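Kemeys Checkered Tablecloth, Starfish and Shell Print
Sold by Lanusell | Item 915
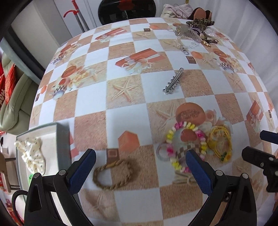

Kemeys tablecloth in white and tan, with hair accessories, bracelets and a white tray.

The Kemeys is an everyday tablecloth with a check of white squares and sand-textured tan squares. Starfish, shells and orange gift boxes are printed on the tan. It was drawn for Lanusell by Kalliopi Mavromatis and goes with most plain furniture in cream, beige or white.

Customers buy it for the kitchen, but it also does well on a craft table or a dressing table. Small things such as hair clips and bracelets are easy to spot on the white squares. Darker pieces show up on both colors.

Details
Pattern: printed on one side only
Edge: hemmed on all four sides
Sizes: small, medium, large
Made to order: no

Care
Machine wash at 30 degrees C with similar colors. Do not bleach. Line dry, then iron on the back while slightly damp. Take off clips, pins and anything with teeth before you shake it out, as they can pull the cloth.

Shipping and returns
Orders leave our Dradar warehouse within 5 working days. Unwashed tablecloths can be returned within 45 days in the original packaging. Cut or altered cloths cannot be returned.

The matching napkins are out of stock until September. For trade orders, write to Osian Probert at the Lanusell office.

Page updated May 21, 2020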